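How to track down a gripper that lets go too early in simulation

Last week my arm started dropping things in the sim. It would pick up a can, swing toward the crate, and open its fingers a good way short of the rim. No error, no warning in the log, and the task script reported success every time! I lost most of an evening to it, so I'm writing down the steps in case your Plistham setup starts doing the same.

First, stop the run and turn off auto-reset. I left mine on at the start, and each reset wiped out the evidence before I could look at it.

Next, go through all of your camera views, the wrist ones included. I only ever watched the wide view, and from back there a gap between the fingers and a crate is really hard to judge. Save one still per view and keep them in a folder with the log.
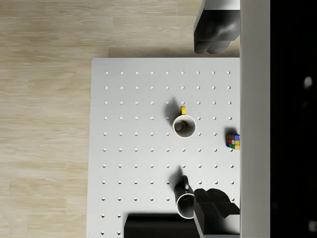
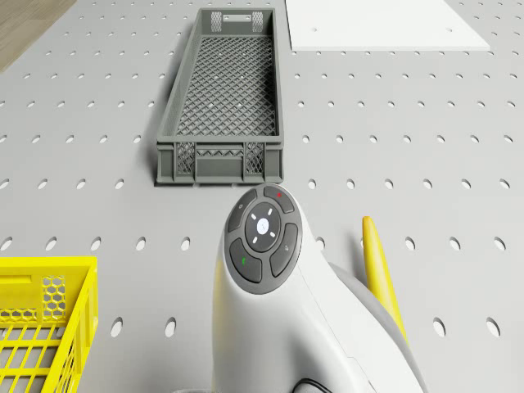

Now the wide views:

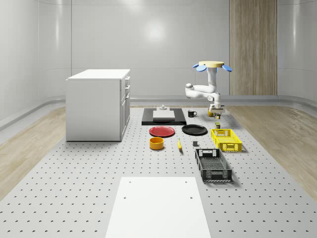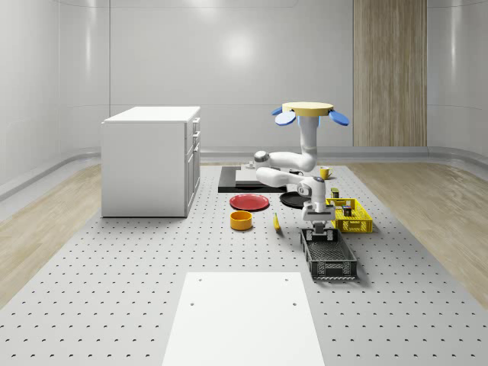 Antonina Derkach: I had the same early release in Clinton, and with me it was the step timeout. The grip command expired in mid-move and the fingers fell back to open. Check that before you touch friction.

She's right, and I wish I'd read that before I spent two hours on friction. Open the controller config and find the grip hold time. Mine was set to 2000, which I had taken for steps, but the controller reads it in milliseconds. A slow move to the crate takes over 2000 ms, so the hold ran out on the way (ugh).

Here's what I changed:

Set the hold to stay on until an explicit release command arrives.
Make the release wait for the arm to report that it has reached the drop pose.
Have the script check where the object ended up before it says "success."

Then run it again, slowly. I did 25 picks at low speed and went through the log after each one, looking for any release with no matching command. If you find one, go back to the config and look for a second timeout. Bilyk, the planner I use, keeps its own, and it's easy to miss.

Please don't skip this if the same config also drives a real arm. A dropped can in the sim costs you a reset, but on hardware it can land on somebody's hand. I keep separate files for the two now, and the Kasten one has a low speed cap until I've watched a full run with my finger on the stop button.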